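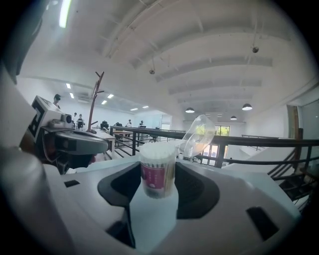 The Small Things Table: Frequently Asked Questions
Updated Mar 17, 2020

Welcome! If you've got a drawer full of half-used pots, spare cups and lids that fit nothing, you're in very good company. The Small Things Table is the get-together on the upper floor at Zimon for people who want to sort out the little bits on and around their desks. We love doing it, and we get asked the same things a lot, so we've put the answers on one page.

General

What do you do at a session?
We empty a desk drawer or a box onto a table and put everything back in a way that makes sense. It really is that simple, and it's far more fun in company than alone at home on a wet Sunday. Most people do one drawer per visit. Some get hooked and go and fetch another (we've all done it!).

Where is it?
Upstairs at Zimon, on the open level with the dark metal railings. Take the staircase up. We use the big table with the plain pale top, and there are desks nearby if you want to spread out a bit.

How long does a session last?
The timetable allows 20 minutes for a drawer, and you can book two slots together if you know yours is a bad one. The first slot is at 9 and the last one starts at 11. Lots of people stay on to chat, which is lovely, but please let the next person have the table.

Do I need to book?
Yes please. There's a sheet by the kitchen door. Write your name, the slot you want and what you're bringing ("desk drawer", "bathroom basket", "mystery tin"). If the sheet is full, try the Sindberg building over the road. They have their own table and they're a friendly bunch.

Does it cost anything?
No.

Containers

What kind of container is best for cotton swabs?
Clear, upright and round, every time. You can see at a glance when you're running low, and a packed tub stands up nicely among other things. If yours came in a decent tub, keep it! I can't tell you how many people tip theirs into a pretty dish and then spend the next month picking fluff off them.

Should I take the labels off?
Up to you. I leave them on anything that goes on skin or in food, and peel them off anything that's only going to hold paper clips. Warm water and a little cooking oil will shift most sticky leftovers. Leave the oil on for a few minutes, rub with a dry cloth, then wash the pot with washing-up liquid.

Are see-through plastic cups any use?
They're brilliant. A clear cup will hold pens, brushes, teaspoons, the small screws from a flat-pack shelf, or all your odd buttons. They do tip over easily when there's something tall in them, so put a few coins or a bit of sticky putty in the bottom. Mine has had the same foreign change in it for years.

How many pots should I have on the desk itself?
I work with 2: one for things I write with and one for everything else. Anything beyond that goes in the drawer. Other people here would argue for more, and you're welcome to have that out with them at the table.

I've got lids with no pots and pots with no lids. Help!
Bring the lot. Lay the lids out first, right way up, then try each pot against the ones near its size. Whatever is left over goes in the Odd Lids box under the noticeboard. We go through the box every October, and there's always a match or two that makes somebody's day. A wide lid with no pot makes a good dish for earrings or drawing pins in the meantime.
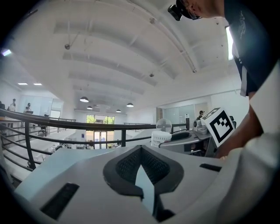
Desks and bigger bits

Can I sort out the top of my desk as well as the drawer?
Please do! Start by taking everything off, even the things you know you'll put back. Wipe the surface, then return the items you use daily, nearest hand first. Little fans, pots and gadgets all tend to creep forward over the weeks, so give each one a place towards the back and leave yourself a clear patch for your elbows.

How do I clean a small desk fan?
Unplug it first. Most of the dust sits on the cage, and a soft, dry paintbrush gets into the gaps better than any cloth. If the cage comes off on yours, wash it in warm soapy water and let it dry fully before you fit it back on. If it doesn't come off, don't force it. A dusty fan still works, and a cracked one goes in the bin.

What about coats and bags?
Hang coats on the wooden stand before you start, and tuck bags well under a desk. Coats on chair backs end up on the floor.

Is there anything I should keep away from the railing?
Anything that rolls. The floor below is in use all day. Round pots and lids should stay towards the middle of the big table when you're not working on them, and please don't stand anything on the handrail.
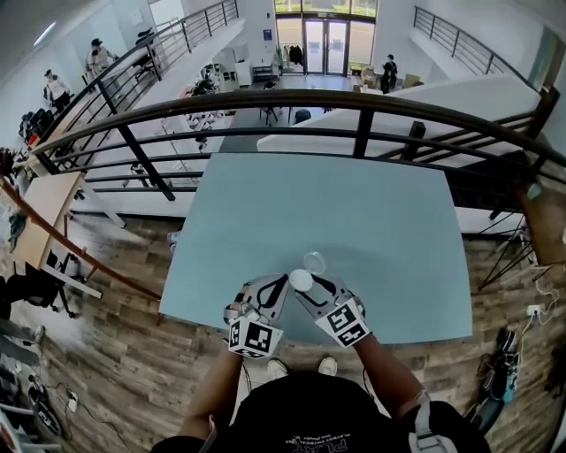

At the big table: a small round white piece at the front, a clear round one just beyond it.

Bringing and taking

What should I bring?
Your drawer or box, a cloth, and whatever empty containers you've been saving. We have scissors, sticky labels and a couple of felt pens to share. The felt pens write well on plastic and can be wiped off with a bit of hand gel, so there's no harm in labelling something before you've made up your mind.

Is there anything you don't want?
No medicines, no glass with chips in it, and nothing that still has food inside. Batteries are fine if you take them home again.

Can I leave things for other people?
Yes, on the Ghaffari shelf (the low one by the printer, named after the company that used to have that corner). Clean pots only, lids on where there are lids. Anything still there after a fortnight goes for recycling.

I don't work at Zimon. Can I come?
Of course! We already have regulars from Sindberg and from Ivasetti round the corner. Ring the bell downstairs and say you're here for the table.

Can I bring my children?
Yes, and they're often better at matching lids than we are. Please keep hold of little ones on the stairs and upstairs by the railings.

My drawer went straight back to how it was. What did I do wrong?
Probably nothing! Drawers fill up. See which pot overflowed first and give that one a bigger home, then book another slot.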